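2023년 6월
Detholm 축구단 경기분석실 업무일지

금일 오전 Sarnen 원정 훈련 참관 결과를 정리함. 3월 참관 이후 두 번째이며, 상대 구단의 협조로 전술 훈련까지 기록할 수 있었음.

Flutico 추적 시스템에서 추출한 위치 기록은 총 3,181건임. 이 중 83건은 선수 번호가 중복되어 집계에서 제외함. 중복은 모두 측면 전환 훈련 구간에서 발생하였으며, 원인은 미확인 상태임. Rathjen 구장 자료와 좌표 원점이 달라 변환 후 재입력함.

유소년 조의 고강도 주행 거리는 1인당 최대 700m로 기록됨. 성인 조와 훈련 시간이 달라 직접 비교는 보류함. 압박 개시 지점은 3월보다 전방으로 이동한 것으로 판단되나, 표본이 적어 보고서 본문에는 포함하지 않음.

미결 사항
- 중복 건 영상 대조
- Rathjen 구장 변환식 검산
- 골키퍼 훈련 구간 표기 기준 통일
- 참관 협조 공문 회신

원정 유니폼 보관용 비품은 별도 대장에 기재함. 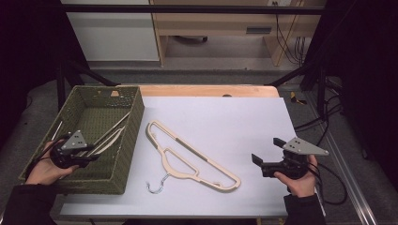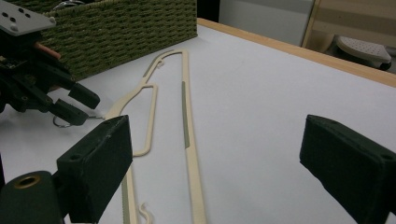 흰색 상판 위의 크림색 옷걸이와 바구니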